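## 4. Folding long-sleeved garments on the bed

Issued 2019-11-28. Prepared by Ronaldo Baluyot, checked by Ramil Padilla. For the guest rooms at Drimosholm.

This section explains how to fold shirts, thin jumpers and other garments with long sleeves when there is no table in the room. The bed is used as the folding surface. For trousers and skirts please see section 5. For bed covers and sheets see section 6.

### 4.1 Before you start

1. Wash your hands and dry them fully. Hand cream leaves marks on white fabric, and these marks are seen only after ironing.
2. Make the bed. The cover must be pulled straight on the top. It is no problem if it hangs lower on one side.
3. Take bags, books and chargers off the bed.
4. Check that the garment is completely dry, also at the cuffs and under the arms. If you are not sure, hang it for 60 minutes more.
5. Close the buttons. On shirts it is enough to close the top one, the middle one and the last one.

**Note:** A quilted cover is good for this work. The stitching holds the fabric a little, so the garment does not slide when you pull the sleeves. On a smooth satin cover you should put a cotton towel under the garment first.

**Caution:** Some printed covers can give colour when they are new. Before you lay white garments on a new cover, rub one printed part with a damp white cloth. If the cloth takes colour, use a clean sheet between.

### 4.2 Laying out

1. Hold the garment by the shoulders and shake it two times, not too strongly.
2. Lay it on the mattress with the front side down. The collar goes to the far end of the bed and the hem comes to you.
3. Open both sleeves to the sides. If the bed is narrow, a sleeve may hang over the side for the moment, but it must not touch the floor.
4. Smooth the back with the flat hand, from the middle to the outside. Do not press. Soft wrinkles can stay, they go away in the fold. A sharp crease must be opened now. 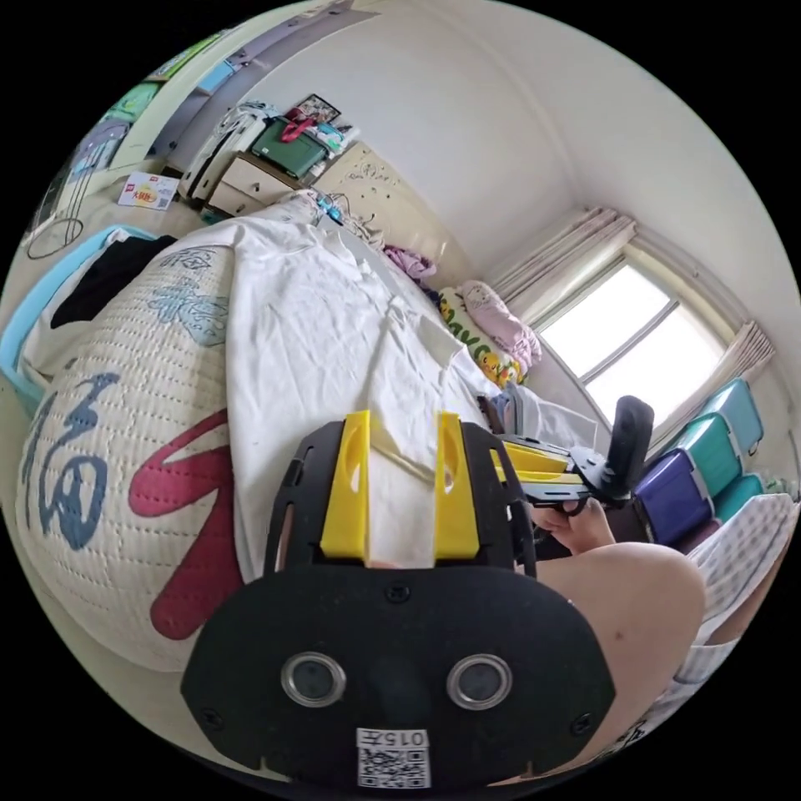

When the crease is in the wrong place, do not try to correct it by pulling only the top layer. Lift the two layers together, lay them down again and smooth from the beginning. It takes 10 seconds and the result is better. This is the mistake we see most often with large garments, where the fabric underneath is moved by accident and comes out crooked at the hem.

### 4.3 Folding

1. Fold the left side to the middle of the back. The fold line begins halfway between the collar and the shoulder end and goes straight to the hem.
2. Turn the sleeve down, so that it lies along the fold line. The cuff should point to the hem.
3. Do the same with the right side. The sleeves may lie close together but not one on top of the other - this makes a thick place in the pile.
4. If a cuff comes out below the hem, turn it back up.
5. Fold the hem up by one third. Fold again, until the hem reaches the collar.
6. Turn the garment over. Straighten the collar with two fingers.

**Note:** For very large garments, first fold the body in half at 4.3.5 and then in half again. Three parts are too thick for the Rullell drawers.

### 4.4 Putting away

1. Put white garments on the upper shelf of the Skesora wardrobe and coloured ones below.
2. Do not make a pile higher than 200 mm. Higher piles fall when the door is opened.
3. Heavy knitted pieces go at the bottom of the pile.
4. Garments which need ironing are not folded by this section. Put them in the Estrella bag and write the room number on the label.

**Caution:** Keep the floor in front of the wardrobe free when you carry a pile. Look for cables before you take the pile in your hands, as you can not see your feet afterwards.

### 4.5 If the result is not good

- *One side is wider than the other.* The garment was not straight at the collar. Open it and begin again from 4.2.2.
- *The collar is flat.* There is too much weight on it. Move the garment to the top of the pile.
- *The fold opens by itself.* The fabric is stiff or was folded too loosely. Press it with both hands for a few seconds before you lift it.
- *There is lint from the cover.* Use the lint brush, always in one direction, and shake out the cover before the next garment.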